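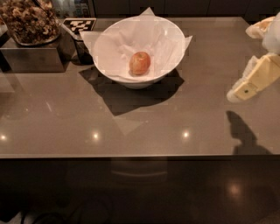 4.2 Self-reported fruit intake and the problem of the empty bowl

The claim that free fruit at work changes what people eat rests mostly on surveys, and we are less impressed by them than the authors of the Pretholm program report seem to be. The report covers 17 workplaces in Jindton and Grondbridge, all supplied weekly by the same wholesaler, Benmoussa. Staff were asked at the start and end of the trial how many pieces of fruit they ate on a usual working day. The final sample was 419. Average intake went up, and the authors put this down to the program.

There are several reasons to be careful here. The first is the question itself. "A usual working day" means different things to a shift worker and to someone in the office five days a week, and the wording was changed between the two rounds. In the first round people were asked about fruit eaten "at work". In the second they were asked about fruit eaten "during the day". The report mentions this in a footnote and moves on. We can't see how any before-and-after comparison survives it, at least not without a group that got both wordings.

The second is who answered. Of those who filled in the first form, 84 did not fill in the second. The report describes them as lost to follow-up and says they were "similar in age and role" to those who stayed. Age and role are not what matters. If the people who didn't care for the fruit were also the people who didn't bother with the form, the average would rise even if no one changed their behaviour at all. A table of first-round answers for the leavers would have settled the matter. None is given, and our request for the raw data had not been answered by 2nd August, when we closed the review.

The third problem is the use of supply records as a check. The authors argue that because most of each delivery was gone by the end of the week, the fruit must have been eaten by staff. Fruit disappears from a workplace in many ways. It goes home in bags, it goes to visitors and it goes in the bin when it turns soft. Waste was weighed at only 3 of the sites, and at those the bins in the loading area were left out. What remains in a bowl is no better as a measure. A single apple in a paper-lined bowl (Figure 3) would suit the story of a popular program and the story of a neglected one equally well, depending on how many were put out and when. Several of the studies we looked at nonetheless treat a nearly empty bowl as evidence of uptake, and one gives it as the main outcome.

It could be said that this is too harsh on what was, after all, a small program with a small budget. We have some sympathy with that. Weighing food waste is slow, unpleasant work and few employers will pay for it. But the report's summary does not read like the summary of a small program.
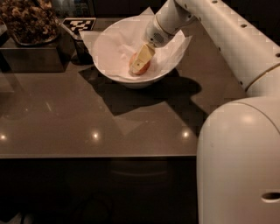

It recommends that free fruit be offered in all larger workplaces in the region, and it puts a dollar figure on the sick days that would be saved. That figure comes from multiplying the rise in self-reported intake by an estimate taken from a different population, in which intake was measured by food diary. Nothing in the Grondbridge or Jindton data bears on sick leave. The employers were not asked for leave records.

A further point concerns substitution. Someone who takes a free banana at ten in the morning may simply leave the one they would have brought from home. The Pretholm forms did not ask about fruit bought for the household, so a shift from paid fruit to free fruit would be counted as an increase if the respondent had only been thinking of work in the first round, as the wording invited them to do.

None of this shows that the program failed. Some staff may well have eaten more fruit, and many wrote that they liked having it there, which an employer might think worth the cost. Our view is narrower. The survey results should not be pooled with those from trials that used food diaries, and we have left them out of the main estimate in Section 5. Putting them back in raises the estimate and also widens its range.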